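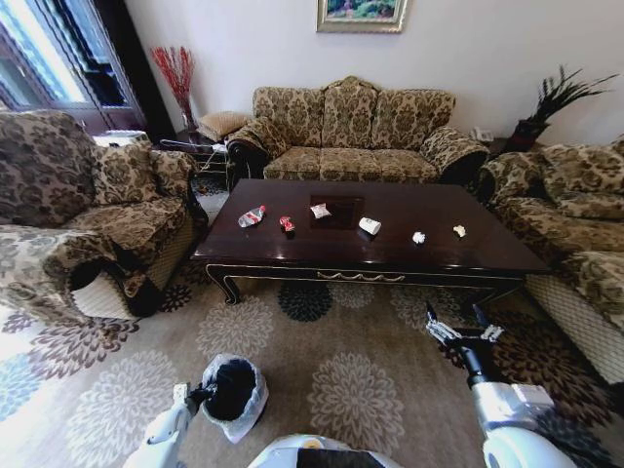

Wer sich Hochglanz ins Wohnzimmer stellt, kann auch gleich einen Lappen mit dazustellen, schrieb eine Leserin unter meinen letzten Beitrag, und seitdem geht mir der Satz nicht mehr aus dem Kopf. Ich mag nämlich dunkle, glänzende Möbel! Ich bin mit ihnen groß geworden, und ich würde sie jederzeit wieder kaufen. Aber ja, man sieht alles drauf. Fingerabdrücke, Staub, den Rand vom Teeglas, den man doch nur ganz kurz abgestellt hatte.

Also habe ich mir die Möbelpolitur von Vandamico bestellt, die mir im Möbelhaus in Zavorberg empfohlen wurde, und sie drei Wochen lang an so ziemlich allem ausprobiert, was bei uns lackiert ist. Couchtisch, Anrichte, die beiden Beistelltischchen, am Ende sogar der Bilderrahmen im Flur (der hatte es nötig).

Erst mal das Praktische: Die Flasche kommt mit einem Tuch, das man getrost in die Schublade legen kann, es fusselt fürchterlich. Nehmt ein altes Baumwollshirt, zweimal gewaschen ohne Weichspüler, fertig. Von der Politur selbst braucht man wirklich wenig. Ich hatte beim ersten Mal viel zu viel drauf und durfte eine halbe Stunde lang Schlieren wegreiben, die immer nur von links nach rechts gewandert sind. Beim zweiten Versuch ein haselnussgroßer Klecks aufs Tuch, nie direkt aufs Holz, und es ging in ein paar Minuten.

Der Geruch ist Geschmackssache. Ein bisschen Orange, ein bisschen Schuhcreme. Mein Mann fand, es rieche wie im Treppenhaus seiner alten Schule, und hat das Fenster aufgemacht. Nach dem Abendessen war davon nichts mehr zu merken.

Und das Ergebnis? Auf großen glatten Flächen richtig schön. Der Glanz wirkt tiefer, ohne dass es speckig aussieht, und Fingerabdrücke lassen sich danach trocken wegwischen. Der Hersteller verspricht 72 Stunden »staubabweisend«, und da muss ich leider ein bisschen lachen – bei uns lag am nächsten Mittag wieder der gewohnte Schleier, wenn die Sonne tief reinkam. Feine Kratzer verschwinden auch nicht, sie fallen nur weniger auf. Für mich reicht das.

Aufpassen müsst ihr bei Verzierungen. Goldfarbene Leisten, Schnitzereien, alles mit Rillen: In den Vertiefungen setzt sich die Politur fest und trocknet weißlich an. Ich habe das an der Anrichte mit einem weichen Pinsel und sehr viel Geduld wieder rausgeholt. Seitdem klebe ich solche Stellen ab oder spare sie einfach aus und gehe dort nur mit einem nebelfeuchten Tuch drüber.

Zum Vergleich hatte ich noch das Pflegewachs von Chung da. Das hält länger, keine Frage, aber man muss es einziehen lassen und dann polieren, bis der Arm lahm wird. Für einmal im Jahr gern, für den normalen Samstagsputz – nee.

Ich kaufe die Vandamico wieder. Ein Stern Abzug für das Tuch, ein halber für das Staubversprechen.

Kategorie: Wohnen & Pflegen | Schlagwörter: Möbelpolitur, Hochglanz, ausprobiert
Lesezeit: 3 Minuten

Kommentare

plaritville_lotte
Danke für den Tipp mit dem Pinsel! Ich hab genau so eine weiße Kruste in den Rillen am Tischbein und dachte schon, der Lack geht ab.

Nussbaumfan
Geht die auch auf gewachstem Holz oder nur auf Lack?

Antwort der Autorin
Nur auf Lack, steht auch hinten auf der Flasche. Bei gewachsten Sachen würde ich beim Chung bleiben.

moni_k
72 Stunden, hihi. Bei zwei Katzen schaffe ich keine 2.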